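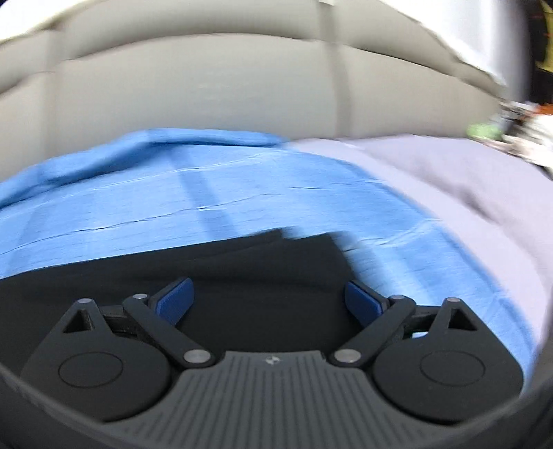
Žydrūnas Jankauskaitė and Kobina Eshun
Project report, Textiles and Home module, Stesdale
Submitted 15 September 2021

Folding Black Things: a small study of laundry on soft furniture

1. Why we did this

The module handbook asks for "a domestic task, closely observed". Other pairs chose bread, or bicycle repair, or in one case the restoration of a clock. We chose putting clothes away, on the grounds that we both had a lot of them and neither of us had been doing it.

Our question was whether the surface you fold on makes any difference to how long it takes and how good the result looks. Most advice on folding assumes a large, firm, clear table. We live in shared student housing. The table has a printer on it, and the printer has post on it. What we do have is somewhere soft to sit with a padded beige back, and in practice that is where clean washing gets sorted, so that is where we worked.

2. Materials

The test load was 60 items, made up mostly of T-shirts, with some trousers, pillowcases and an unreasonable number of dark socks. Kobina owns almost nothing that isn't black. This was treated as a nuisance at first and ended up as half the project.

For a working surface we spread a bright blue sheet over the seat. The blue was chosen by opening the airing cupboard and taking the top one. Next to it there was a pale lavender cloth, which we meant to use as a second surface for comparison and mainly used for putting finished things on.

We had one reference book, Ivanov's Household Linen and Its Keeping, borrowed from the library in March and renewed more often than either of us would like to admit. Ivanov is very firm on the subject of corners. The library's copy falls open at a chapter on damask, which we did not need.

3. Method

Each of us folded the whole load on the bare seat, then again on the blue sheet, then on the floor, with a rest in between that was longer each time. The items were tipped out in a heap and taken in whatever order they came. One person folded and the other held the watch and was not allowed to comment. This last rule was added after the first session.

A fold was marked as good if the piece could be picked up with one hand and moved to the pile without opening. It was marked as poor if it opened, and as "Padel" if it opened in a way that suggested it had never been folded at all. Padel is the cat. She took part in several runs and her contribution has been removed from the results, as far as it could be removed from the clothes.

We used two folds only. The first was the plain half and half again that both of us grew up with. The second was the one Ivanov calls the Griton fold, where the sleeves go in first and the hem comes up in thirds. Ivanov dates it to 1804 and gives no source. We looked for one for most of an afternoon and found a great deal about Griton's wool trade and nothing whatever about its shirts.

4. What we found

The bare seat was the worst surface by some distance. It gives when you press on it, so a crease pushed in with the side of the hand springs back out, and small items slide towards the backrest and have to be fetched. We lost 2 socks this way. One has been recovered.

The sheet helped more than we expected. It did nothing about the softness, but it stopped things slipping, and it made the dark clothes easier to see. Black fabric on a bright blue ground has a clear outline: you can tell a sleeve from a fold and find the hem without patting for it. On the floor, where the carpet is the colour of old tea, Kobina twice folded a T-shirt with another T-shirt inside it and recorded a very good time.

The floor was the fastest surface for both of us and the one we would least like to use again. Žydrūnas was 12 seconds quicker over the trousers alone, then had to lie down.

As for the two folds, Griton was neater and slower. It keeps its shape when lifted, and a pile of them looks like something in a shop. The plain fold takes half the effort and looks like it. On the soft seat the gap between them narrowed, as the thirds are hard to judge when the whole thing is sinking in the middle.

5. Problems

There were a few. We got better at folding as we went along, so the later surfaces had an unfair advantage - a proper study would have mixed the order. Our scoring of good and poor folds was done by the two people who had made them, and we were generous. The sheet itself needed straightening between runs and we never agreed whose job that was. We also ran out of interest in pillowcases rather early, and the figures for those should be read with sympathy.

6. If we did it again

We would put a board under the sheet. A large tray or the side of a flat-pack box would probably do, and it could be slid away afterwards. We would also try a pale sheet and a dark one with the same load, to see whether the gain came from the grip of the cloth or from the contrast. Our guess is contrast for the black things and grip for everything else, but a guess is all it is.

Kobina has since bought a green jumper.

The full timing sheets are in Appendix A. Appendix B is the cat.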